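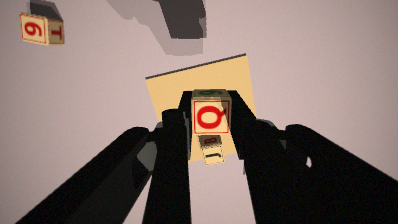

Fig. 1. Base down on the table, turned a little counterclockwise. Square it up before play.

Section 3. Setting up the Stougaard word table

Read this before first use. Section 2 (unpacking, parts check) should be done by now. If it isn't, go back. Missing parts get reported on the yellow card, not by phone.

What you need for this section:
Table, any kind, flat, with a clear space in the middle
Base
Letter blocks, in the bag
Prarier timer and its power supply
Score pad, two pencils
Damp cloth

Allow half an hour the first time. Much less after that.

3.1 Placing the table

1. Pick the spot. Away from doors, radiators, direct sun. Players need to get past each other on all sides.
2. Check for wobble. Push down on each corner. If it rocks, fold a piece of card and put it under the short leg. Check again.
3. Wipe the top. Let it dry.
4. Lamp, if you use one, goes at the back corner. Switch it on and sit in every seat. Anybody getting glare, move it.

Note: On carpet, wobble comes back after an hour or so as the legs settle. Recheck at the break.

CAUTION: No trailing cords across the walkway. Tape them or move the table.

3.2 Laying the base

1. Base flat on the table. Middle of the table, not near one player.
2. Press down the corners. A base that's been stored rolled or leaning will lift at one side. Put it under a couple of heavy books overnight, flat.
3. Line up the near side with the edge of the table where the starter sits. By eye is fine.
4. Don't glue it, don't tape it, don't pin it.

Note: Players will nudge it. Straighten between rounds, never during. A block that slides because somebody straightend the base mid-round counts where it was before, and then you get the argument.

3.3 Sorting the blocks

Full set is 200 blocks. Count once, when new, and write the count inside the lid. After that only count if you suspect a loss.

1. Tip the bag out onto a towel. Not straight on the table, noisy and it dents the corners.
2. Turn everything letter up.
3. Pull out anything chipped or unreadable. Chipped ones go in the envelope for replacement, see 3.9.
4. Vowels in one pile, the rest in another. Junior game only. Standard game, everything back in the bag.
5. Shake the bag. Properly. New sets come packed in order and a lazy shake gives you a first draw of nothing but A and B.

Note: M and W. Players mix them up on a turned block. Agree before the first round which way is up, write it on the score pad.

CAUTION: Small parts. Not for children under three. Count the blocks back in if little ones have been at the table.

3.4 The timer

Prarier 767 supplied with sets shipped from July on. Older sets came with a sand timer, skip to 3.5.

1. Plug in. Display shows dashes. Wait for them to stop.
2. Hold MODE until the display blinks.
3. Press UP or DOWN to the round length. Standard is 3 minutes. Junior is whatever you like.
4. Press MODE once to save. Not twice. Twice clears it and you start over.
5. Press START to test. Let it run right down to the buzzer, so you know how loud it is in your room.
6. Volume wheel is on the back. Bottom third of the wheel is silent, not faulty.

If the display stays on dashes: unplug, count to ten, plug in again. Still dashes, try another outlet. Still dashes, yellow card.

If the buzzer won't stop: hold START and MODE together. Common when somebody has leaned on it.

Note: The timer forgets everything when unplugged. No battery inside. Write your settings on the strip supplied and stick it underneath.

CAUTION: Indoor use only. Use the power supply in the box, no other. Don't open the case.

3.5 Seating and turn order

1. Starter sits at the near side of the base.
2. Play goes left.
3. Odd number of players, the spare keeps score and swaps in next round.
4. Each player draws one block to settle order. Closest to A goes first. Ties draw again.

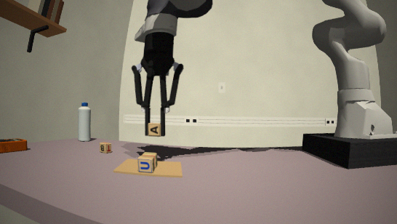 Fig. 2. Letter block A, held with the letter facing out, above the mat.

5. Drawn blocks go back in the bag. Shake.

Note: Show your block so everyone can read it. A block glimpsed and dropped back is a redraw.

Left handed players do better at the corner. Ask first, saves swapping chairs later.

3.6 First round (practice)

Doesn't count. Do it anyway, even with people who say they know the game.

1. Bag goes round. Everybody takes their blocks without looking.
2. Starter says ready. Timer on.
3. Starter puts the first word on the base. Two letters or more, no names, no abbreviations.
4. Next player adds to it or passes. Passing costs nothing in practice.
5. Carry on till the buzzer. Hands off at the buzzer. A block still in your fingers stays out of the score.
6. Scorer reads the words out loud. Challenges now, not later.

Dictionary: pick one, keep it on the table. We use the Nosdale pocket edition but anything will do as long as it's the same one all evening. Phones cause fights.

3.7 Scoring

One point a letter. Double if the word uses all your blocks. Lose 2 for a failed challenge.

1. Scorer writes the names across the top before the round.
2. One line per round. Running total in the right hand column.
3. Any correction gets a line through it and the new figure next to it. No erasing.
4. At the end of the game the scorer and one other player both add up. If they don't match, add again.

Note: Ran out of score pads? Any squared paper. Refills can be ordered from Fullgate, form at the back.

League tables: send only the final totals. Khalil Atallah collates them on Thursday, anything after lunch goes into the next week. He can't read pencil on a photocopy so ink over it.

3.8 Troubleshooting

Blocks slide on the base.
Dust. Wipe base with a dry cloth. If it got damp, lay it flat and leave it till tomorrow.

Blocks won't stand in a straight line.
Check the table isn't tilting. See 3.1 step 2.

Players run out of blocks early.
Bag wasn't refilled after the draw. See 3.5 step 5.

Too many of one letter.
Shake the bag. If it keeps happening, tip out and compare with the letter list on the inside of the lid. Two sets may have got mixed. Deal with that now, it is misery to sort once a third set gets in.

Game takes forever.
Shorter rounds. Or limit challenges to one per player.

Same person wins every week.
Not a fault. Try the handicap table in Section 5.

Timer reads wrong after a power cut.
Set it again, 3.4.

Noise complaints.
Cloth under the base. Turn the buzzer down. Ask people not to slam the blocks.

3.9 Packing away

1. Unplug the timer. Wind the cord loosely, don't wrap it round the case.
2. Blocks in the bag, draw the string, knot it once.
3. Base in last, flat, on top of everything. Nothing heavy on it.
4. Pencils out of the box. They mark the blocks.
5. Lid on. Label facing out so the next group can find it.

Chipped blocks: put them in the envelope with a note of the letter. Send to Denise Mellor at Fullgate, address on the yellow card. Replacements come with the next mailing. Don't color in worn letters with marker, it comes off on fingers and on everthing else.

CAUTION: Store dry. Basements and car trunks will swell the blocks and the lid won't close.

3.10 Cleaning

Blocks: wrung out cloth, one at a time, dry straight away. Never soak. Never dishwasher, we've had that.
Base: dry cloth only.
Timer: dry cloth, unplugged.
Bag: hand wash, hang up. Takes a day to dry so don't do it the morning of a game.

After someone has been ill, wipe the lot and leave the set out overnight with the lid off.

Next: Section 4, Junior game and team play. Do at least one full standard game before moving on.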